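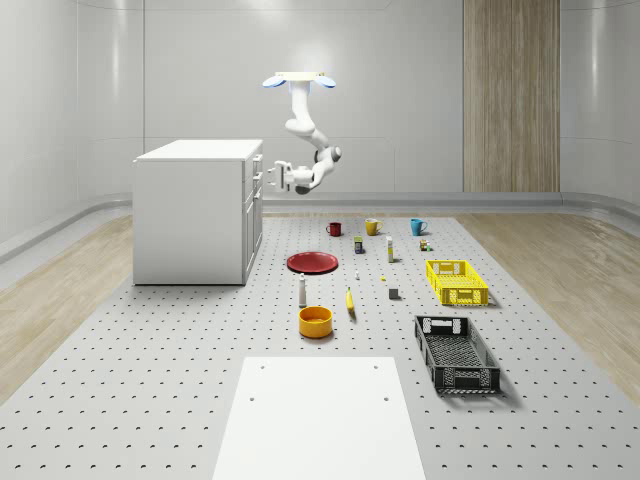
Page last changed: November

Atinga drawer kit: notes for the Saturday session in Ollville

Print | E-mail

Slide 1. What we tested

Start with what the product is. Atinga is a simulation kit from Vondholm. You get one room, one ceiling-mounted arm, a white cabinet with drawers, and a set of household items: mugs, a plate, a bowl, a banana, bottles, baskets. You write the control code and the kit runs it.

Say up front that Potell paid for its own seats. Vondholm answered our support tickets and had no say in these notes.

Price: $80 per seat per month. The trial is 30 days and has the full scene, with a limit on saved runs. Mention that the limit resets if you reinstall, and that support knows.

Slide 2. The drawer task

We picked drawer opening for the review. Our own customers ask for it, and it fails in more interesting ways than picking up a mug. The arm starts next to the cabinet with the gripper open. It has to reach the drawer front, close on it, and pull without letting go.

Leave the slide up for a few seconds before talking. People want to look at the room first.

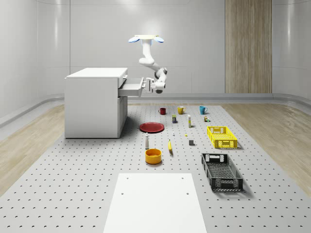
Can you swap in your own cabinet?
You can, if the model has its drawer joints set up before import. Ours took an afternoon, most of it spent on the joint limits.

Back to results. We did 800 runs with the stock controller and left the objects where the default layout puts them. Don't read out the whole table, it's in the handout. The point to make is that most failures came at the grasp. Once the fingers had a good hold, the pull usually finished.

The room is fixed. You can move the items and the cabinet, but the walls and the ceiling mount stay where they are. For a kitchen with a floor-mounted arm you need a different product.

Slide 3. Contact

Go slowly on the close-up. Point to the dark pads on the fingers, on the upper and lower edges of the bar. Contact is where cheap simulators go wrong. Parts sink into each other or buzz. Atinga holds steady at the default time step. At the coarse setting we saw slip, and Vondholm's manual does warn about it. 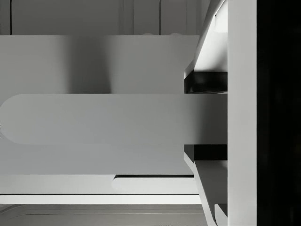

Slide 4. Camera views and logging

Every run can be saved from several cameras. Turn on the ones you need before the run starts, as they can't be added afterward. Saving all of them filled our disk overnight.

The close view is good for checking finger contact. The high view beside the cabinet looks down into the open drawer and across the pegboard floor, and we used it to check that the drawer was empty before a placing task. The arm can be out of view there, so don't use it alone to judge a grasp.

Log files are plain text. Setup took five steps and the printed guide matched the software, except for the license screen.

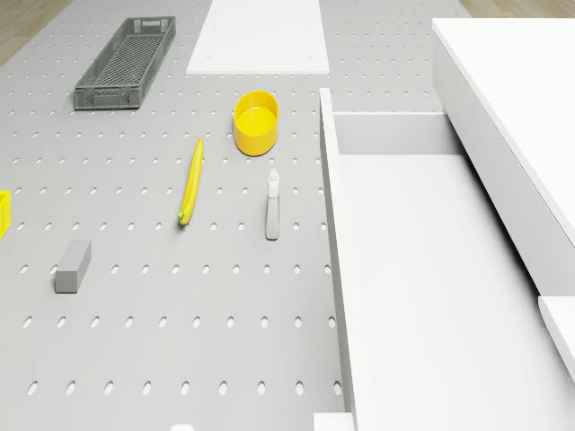
One listener at the practice talk said the price was fine but a single room was too little, and that a team would outgrow it before the second invoice. Agree with part of that. We are keeping two seats for drawer work and nothing else.

If time is short, skip the logging part and go to the handout.

Print this page
E-mail this page

Related items
- Atinga install notes for shared machines
- Importing a cabinet model: joint limits
- Handout: drawer task results
- Ollville session list and room changes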